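Kelta Lavender Text Paper

Uncoated colored paper for folding, cutting, printing and wrapping

Kelta Lavender is a plain, uncoated sheet made at our Gultbridge mill. It is dyed through, so a torn or cut edge is the same color as the face. We added the shade to the Kelta range in 2023, after several years of selling only white, cream and gray.

Sheet weight is 75 gsm. Both sides have the same finish and there is no watermark. The grain runs the long way on all sizes.
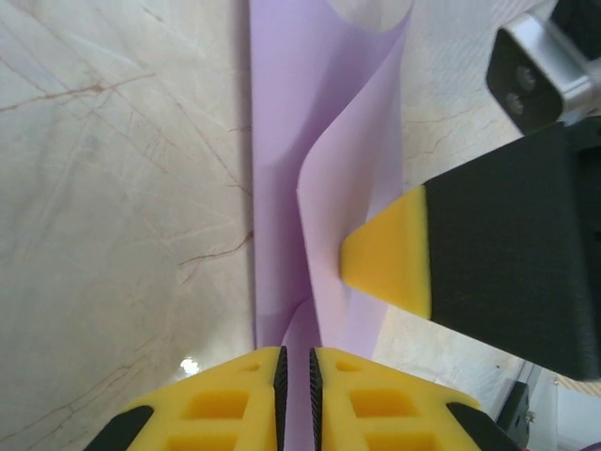 Grain direction matters more than most buyers expect. Paper bends easily along the grain and resists across it, and a card folded the wrong way will crack a little at the spine. The easiest test is to bend the sheet without creasing it, first one way and then the other. A light sheet will lift into a loose S-shaped wave like the one shown in lavender on the veined surface, and the direction that takes less pressure is the grain direction. Mark it in pencil on the back before you start cutting.

Printing

Kelta Lavender runs in most home and office printers, laser or inkjet. Use the plain paper setting. Inkjet color will look softer than it does on white stock, and yellow inks tend to turn brown, so print a test page first.

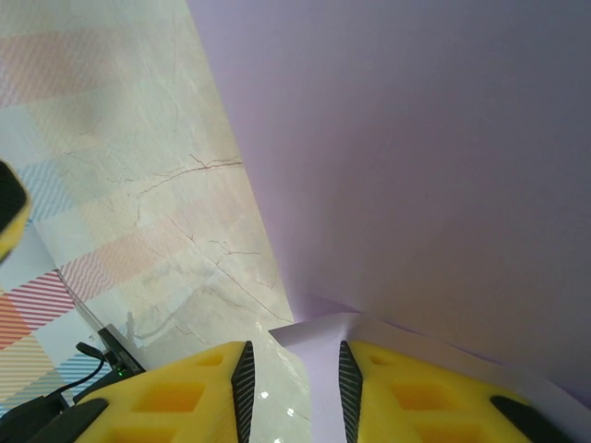
Fan the stack before loading and keep it below the fill line on the tray. If sheets feed in pairs, turn the stack over and try again. Paper that has been stored in a damp room should sit indoors for a day – unopened – before you print on it.

Color and light

The dye is stable under normal room lighting but will fade in a sunny window. Strong shade differences between packs are rare. Small ones do happen, so order enough for the whole job at one time. 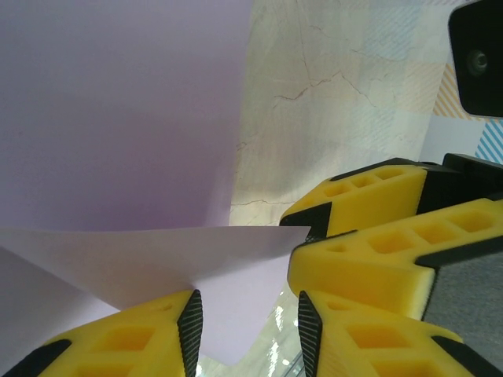 Customers sometimes tell us that their sheets don't match, and in most cases the light is the reason. Pastel papers change a good deal with angle. A sheet standing nearly upright can look purple-gray while a bent piece in front of it looks close to white, as these two do. Lay both flat, side by side, and compare them again near a window.

Packs and ordering

Sheets are sold in letter, legal and tabloid sizes, in packs of 1000. Half packs are available in letter size only.
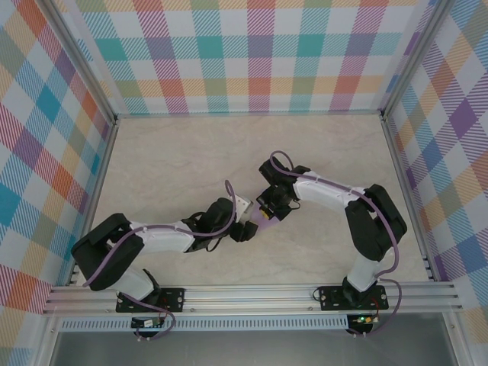

Trade orders of 3 packs or more ship direct from Gultbridge. Smaller orders go out through our Clodville warehouse, which is closed on Tuesday. We can trim to custom sizes for a cutting charge – please send finished dimensions and grain direction with your order.

Also in this range: Kelta Cream, Kelta Gray, MacBrayne Heavy Card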